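**Ticket 1670: right gripper slow to close on box blanks (Deveo vs Minami controller)**
Status: open, Gavilcombe bench, May
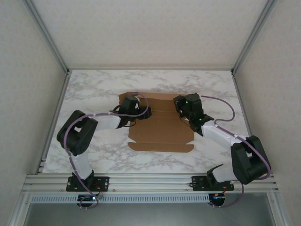

### What's going wrong

Both arms share the front rail and go for the top corners of a flat cardboard blank. With the Deveo controller on both sides, the right jaw closes 130 ms after the left. By then the left has started to pull and the blank skews. The fold along the first score line comes out crooked every time.

### Tried so far

- Swapped the two controller boards under the rail. The lag moved to the left arm! Lovely clear result, so it's the board and I can stop blaming the gripper.
- Reflashed the slow board with build 1537. No change.
- Re-seated the purple cable at both ends. No change, though I'd like more slack in the loop by the wrist.
- Put the Minami controller on the right arm only. Lag down to 70 ms, and the motion is so much smoother, really a treat to watch. Still too late for a clean fold.

### Next

1. Minami on both arms, same blank, same start pose.
2. If they match, rerun with the Zonari jaws (softer pads, might mark the card less).
3. Log close times for each side separately, the combined log hides the gap.

Keeping the slow Deveo board to one side with tape on it. Please don't put it back in the drawer.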